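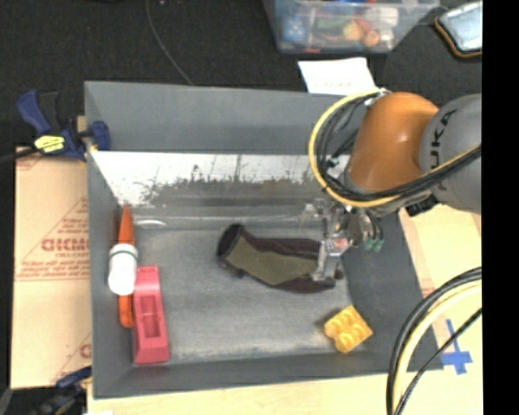
Carnville, Sat 5 May

Print this page | E-mail this page

Looking after the picking cell: your questions answered

We get a lot of the same questions from people taking their first turn on the Grement cell, so we have gathered them up in one place. Please read the whole page once, even the parts you think you know, and then come back to whichever bit you need.

Why is the bin clamped down?

The arm pushes on the bin more than you would expect, especially when a finger goes in low after something flat. A bin that has crept even a little will throw off every pick that follows. We use bar clamps on the left edge, snugged up by hand. If you have to lean on the handle, you have gone too far and the wall will start to bow.

How do I know the bin is back in the right place after cleaning?

Run the corner check from the Yousafzai menu with the bin empty. It visits all 4 corners slowly and stops above each one. If you are happy with the gap at every stop, press accept. If you aren't, loosen the clamps and start over – it takes a few minutes and it is well worth it.

What should I be looking at on the cables?

Mostly the loop where the black cables and the yellow hose swing out past the orange part of the arm. It needs enough slack for the wrist to turn, but it shouldn't drag on the rim of the bin. Jog the wrist slowly both ways and watch the whole loop as it goes. Then run your fingers along the hose, with the arm stopped and locked out of course, and feel for flat spots or nicks.

The gripper has started dropping soft things. Is it worn out?

Probably not! Cloth is hard on any gripper, and a folded garment gives the narrow fingers very little to hold. Wipe the fingertips first, and pick out any lint from the joints with a soft brush. Then look at the short tubes and their green fittings, and press each tube gently home. If it still drops things, note the error code. Code 123 means low air and is nearly always the supply valve.

What can I put in the bin for a test run?

A mix of shapes. Something soft, a bottle, a toy brick and one or two long pieces will tell you plenty. Leave out glass, please, and anything heavier than the sheet allows.

How often does the arm need grease?

That is done for us by the Prurkgate shop every January. The last visit was logged at 1,386 hours.

Can I do the checks alone?

The wipe-down, yes. For anything with the guard open we ask for 2 people, one of them at the stop button.

Print this page | E-mail this page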